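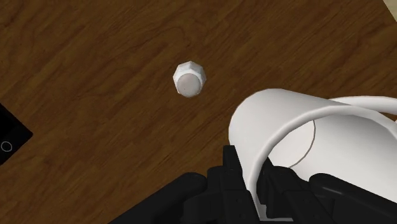
A simulated gripper holding a white mug on a wooden tabletop.

Equipment Planning Associate, Clurnari

We're growing our tabletop handling lab in Plolthorpe, and we'd love your help deciding what to buy! Our simulation work has given us a long wish list of grippers, mounts and spare fingers. Now somebody has to turn it into a real budget.

You'll compare quotes, plan spending for 6 new workstations, and sit down with our engineers to work out which parts can wait until next year (they will argue, cheerfully). The first order is due in June.

Purchasing or lab experience is a big plus. Robotics experience is welcome but you can learn it here. You should enjoy spreadsheets and be comfortable calling suppliers.

Part time, 40 hours a month, with some work from home. Send a resume and a short note to Samina Rana, Equipment Planning, Clurnari.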